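The Servers at Pekalside

The last match of Drindbridge was set for nine in the evening, and by six Parveen Pramanik had already logged in twice and logged out again. There was nothing to do in the lobby. The shop was closed, the daily rewards had stopped in June, and the news panel still showed the same notice it had shown for two months.

She worked the late shift at the pharmacy in Wulinville most of the week, but she had traded it away for tonight. Her manager asked if it was a family thing. Parveen said it was, more or less, and signed the sheet.

Drindbridge was a game about holding a bridge. Two teams, one river, and a clock. It had come out with a lot of noise and a bad launch, and the players who stayed after the bad launch were the kind who stayed. At its best it had needed a queue to get in. Now the whole game ran on one rack at a data center in Pekalside, and the counter in the corner of the lobby said 131.

At half past six Kamrul Biswas came online.

"You're early," he said.

"So are you."

"I wanted to check my settings."

"You haven't changed your settings in four years."

"I wanted to check they were still there."

She could hear him eating something. Kamrul played defense and always had. He picked a spot behind the second pillar and stayed there until he was dead or the match was over, and he did not like being asked to move. Parveen had met him in a random group when she was still in school. He had told her she was reloading too much. She told him to mind his pillar. They had been on the same team since then.

"Is Wondimu coming?" she asked.

"He said he would."

"He said that for the anniversary."

"He had the baby at the anniversary."

She got up to fill her water bottle. The apartment was hot, and the fan in the computer had been making a noise since spring. She had meant to replace it after she saved enough for the new card, and then the notice went up and she stopped saving for the card.

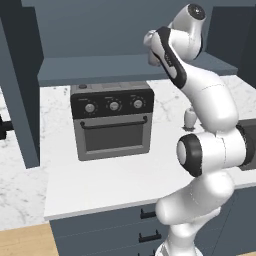

Could people still play after the servers went down?

There was a practice map that ran offline, with targets and no other players, and it would keep working for anyone who left the game installed.

Kamrul had asked that on the forum the day the notice was posted, and that was the reply he got, from a staff account with no name on it. He read it out to Parveen at the time. He read it again now, because he still had the page open.

"Targets," he said.

"You could stand behind a pillar and look at them."

"There's no pillar on the practice map. I checked."

The rest of the team came in over the next hour. Anoma Roy was first, with her microphone too close, and they all told her so. She had been the captain for the two seasons they tried to play seriously. They had gone to one tournament, at a hotel near the airport, and lost in the first round to a group of teenagers who didn't talk to each other at all. Anoma still brought it up. She said the chairs had been too low.

"They were too low for both teams," Kamrul said.

"They were teenagers. They don't have backs yet."

Wondimu Berhe came in at ten past eight and spoke very quietly. The baby was asleep in the next room. He had moved his computer into a closet, he said, with the door shut and a towel along the bottom of it.

"Can you see in there?" Parveen asked.

"I can see the screen."

That made four. A team was five, and the game would fill the last place with whoever was waiting. They had not had a regular fifth since the winter, so they were used to it. Sometimes they got somebody good. More often they got somebody who ran straight out onto the bridge and was shot.

At a quarter to nine the counter in the corner went over 200, and then it kept going up slowly. Names were showing in the lobby chat that Parveen hadn't seen in years. People were asking where other people were. Someone wanted to trade a hat. Someone else pointed out that trading had been turned off, and the first person said he knew, he just wanted to ask.

The fifth player was called ksiddiqui. His account was level 2.

"Oh no," said Anoma.

"Hello," said ksiddiqui. He sounded like a man in his fifties or sixties. "I'm sorry, I am not very good at this. I made the account this afternoon."

"This afternoon?" Kamrul said. "It's the last night."

"Yes. I wanted to see it with people in it. I'm Kavinda. I built the bridge."

The others were silent. Wondimu whispered, "What do you mean, you built it?"

"The model. I was a contractor with Bhuiyan, the art studio. They had the contract for the maps. I did the bridge and some of the rocks. Then my part was finished and I went on to something else. I never played it. I don't play this kind of game."

"You did the pillars?" Kamrul said.

"Yes, the pillars too."

"The second one on the left has a crack in it."

"I put that in. The others looked too clean. Can you see it when you play?"

"I've been looking at it for four years," Kamrul said.

The match loaded. They were on the south bank. The river was moving the way it always moved, and the light was the evening light, which the game picked at random and which Parveen liked best. The clock in the middle of the screen started at fifteen minutes.

Anoma called positions out of habit. She sent Wondimu up to the tower and took the stairs herself. She told Parveen to hold the road. She told Kavinda to stay with Kamrul and do what Kamrul did.

"What does he do?" Kavinda asked.

"Nothing," said Anoma. "Just stand there with him."

The other team was good. They pushed early and got to the middle of the bridge in the first three minutes. Parveen went down on the road, came back, and went down again in the same place. Wondimu got two from the tower and apologized for shouting, although he had not shouted. Behind the second pillar Kamrul was explaining how to reload.

"Don't do it after every shot," he said. "She does that."

"I can hear you," said Parveen.

"How do I look up?" Kavinda asked.

"Move the mouse away from you."

"Ah. Yes." He was quiet for a little while. "They changed the cables. Mine were thicker."

"Probably for the frame rate," said Wondimu.

"Probably. They look all right."

With five minutes left the other team held all but the last section. Anoma came down off the stairs and told everyone to get to the pillar. Parveen ran for it and made it with almost no health. Wondimu dropped from the tower, took the fall damage, and crawled in behind her. It was crowded back there. None of them had ever seen it from where Kamrul stood, except Kamrul. There was a good view of the road and a bad view of the river, and the crack ran down the stone at eye level.

They held it for four minutes. Kavinda fired at the sky, mostly, but once he hit a player who was coming over the railing, and the game put up the small gold message it gave for a first kill.

"Was that me?" he said.

"That was you," said Anoma.

They lost with forty seconds on the clock. The other team ran past them onto the south bank, turned around, and came back. One of them crouched next to the pillar. Then more of them did. Nobody was shooting. The scoreboard came up over everything, and when it cleared they were back in the lobby.

The counter said 200 even. The news panel had a new line on it, thanking everyone and giving the time as 9:30.

"One more?" said Wondimu.

"It won't finish," said Parveen.

"It doesn't have to finish."

Anoma was already in the queue. Kamrul asked Kavinda whether he was staying, and he said he would if they didn't mind waiting, he had closed something by mistake and had to find it again. They waited. It took him a couple of minutes. Then the group showed five names, and Parveen pressed ready.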